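Flunus Rule

The Flunus Rule is an informal guideline for collecting robot training data in private homes. It says that the operator may not tidy up first. The name comes from Flunus, a small data firm whose house manual gave the rule its own page, in capital letters and with one spelling mistake.

The manual was written by Fadi Hamdan and Miroslava Hutsuliak and issued on 11 April 2018. Its first edition had 46 rules, most of them on charging batteries. The tidying rule came last, and is the only one anybody quotes.
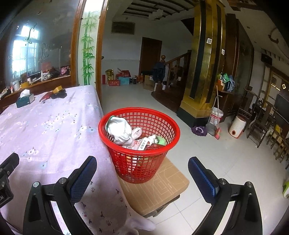 Under the rule, household items stay where the residents left them, and baskets are not emptied or sorted before a session. Operators may move anything that is sharp, hot or alive. Medicines and personal papers are covered by a separate rule, which runs longer than the rest of the manual.

Critics have called the rule an excuse for laziness. Maksym Ostapchuk argued that a home where guests are expected has already been tidied — usually in a panic — and that no manual can undo this. The second edition added a footnote agreeing with him.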